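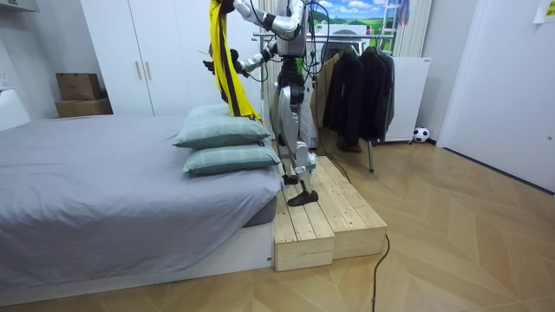 Do I have to be a bad sleeper to take part in the Mirness bedtime study?
Any kind of sleeper can apply. We need people who sleep well, people who sleep badly, and people who have never given it much thought.

Call for participants: bedtime habits at home

The sleep group at Mirness is looking for 60 adults in Rirnham and the surrounding towns to keep a bedtime diary for eight weeks, starting in November. The study is about what people do in the last hour before they go to sleep and how that lines up with how rested they feel the next day. You stay in your own home, in your own bed, and keep your usual hours. There are no lab nights, no blood draws, and no medication.

Most of what is written about bedtime routines comes from surveys where people are asked to remember a typical night. People tend to remember the routine they mean to follow. We want entries made on the night itself, including the nights when you fell asleep on the couch or got up again to look for the cat.

What you will do

You will fill in a short diary twice a day. The evening part takes a few minutes and asks what you ate and drank after dinner, what screens you used, whether you exercised, what time you got into bed, and what you wore. The morning part asks when you think you fell asleep, how often you woke, when you got up, and how you feel. You can use the paper booklet or the web form, but please pick one and stay with it.

There is also a bedding page once a week. It asks what is on the bed, whether anything was washed or changed that week, and whether you were too warm or too cold. This page was added after our pilot, when several people wrote about their sheets in the margins of the booklet and we had no good place to record it. Write down whatever you use, however ordinary. If you do not know what your comforter is filled with, leave that line blank. 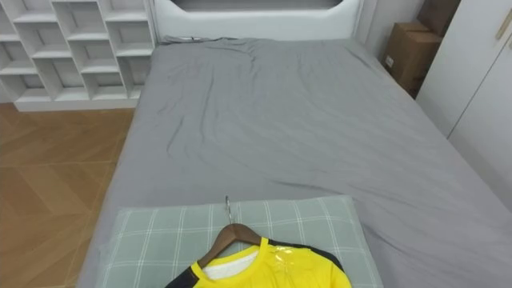
Please do not buy new sheets, a new pillow, or a new mattress for the study. If you were going to replace something anyway, go ahead and note the week it happened. The same goes for curtains, night lights, fans, and white noise. We would like your bedroom as it normally is, and a change you make on our account is hard for us to use later.

There are two phone calls, one near the beginning and one at the end. Rekha Alva or Milovan Đorđević will call you at a time you choose, up to 8 p.m. The first call is to go over the diary and answer questions. The second is a longer conversation about your evenings in general: how your routine got to be the way it is, who else in the house affects it, and what you would change if you could. With your permission we record the second call and type it up, then erase the recording.

Who can take part

You can apply if you are an adult, live in or near Rirnham, usually sleep at the same address, and can read and write English well enough to keep the diary. You need a phone. You do not need a computer.

Shift workers are welcome. If your main sleep is during the day, treat the "evening" part as the one before you go to bed. Parents of small children are also welcome, and we know some entries will be late or missing. Couples may both apply. Each person keeps a separate diary, and we ask that you don't compare answers until the study is over.

We can't take people who have started a new sleep medicine recently, who are being treated for sleep apnea and are still adjusting to a machine, or who plan to move during the study. If you expect to be away from home for more than 5 nights, tell us before you sign up. It may be fine, depending on when it falls. People who work for Mirness, and members of their households, can't take part.

This is not a treatment study. We will not diagnose anything or give medical advice. If you are worried about your sleep, please see your doctor and don't wait for the study to finish.

Payment

You will get a gift card for Murthy, the grocery store, at the midpoint and another after the final call. The amounts are on the consent form, which we send before you agree to anything. If you stop early you keep what you have already received, and you don't have to give a reason. Missing an entry here and there does not affect payment. Please don't fill in missed days from memory. Just leave them blank and pick up again the next night.

Pillows

A smaller part of the study, led by Thenmozhi Pai, is about pillows. It is optional. If you tick the box on the application, your weekly page will have extra questions: how many pillows you sleep with, whether any of them end up on the floor, which side you sleep on, and whether you wake with a stiff neck.
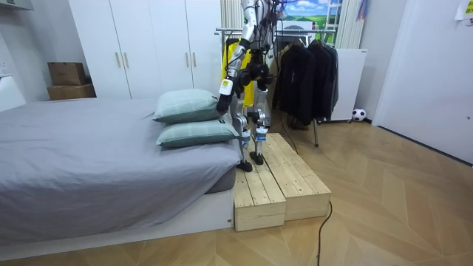 You can take part in the main study and skip this one, but not the other way around. It helps us to hear from people who sleep flat with no pillow at all, and very few of them signed up for the pilot. The pillow questions carry no extra payment.

Your information

Your diary is stored under a number, and your name and address are kept in a separate file. Only the four people on the study team can see both. Quotes from the phone calls may appear in our report with names, places, and jobs changed. If you want your diary removed, tell us before the final call and we will take it out.

How to apply

Fill in the form on the Mirness study page, or call the front desk and ask for the bedtime study. You can also pick up a paper form from the Firorthorpe branch library, at the desk by the side entrance. Rommel Javier handles applications and will reply either way, including if the group is already full.

On the form, please tell us:

your usual bedtime and wake time
who else sleeps in the room, pets included
whether you prefer the booklet or the web form
whether you want to do the pillow questions
good times to call you

Booklets go out by mail the week before the start date. If yours has not arrived by then, call Rommel and he will send another. Large-print booklets are available, and so is a phone-in version for people who find writing difficult. Ask for either one when you apply.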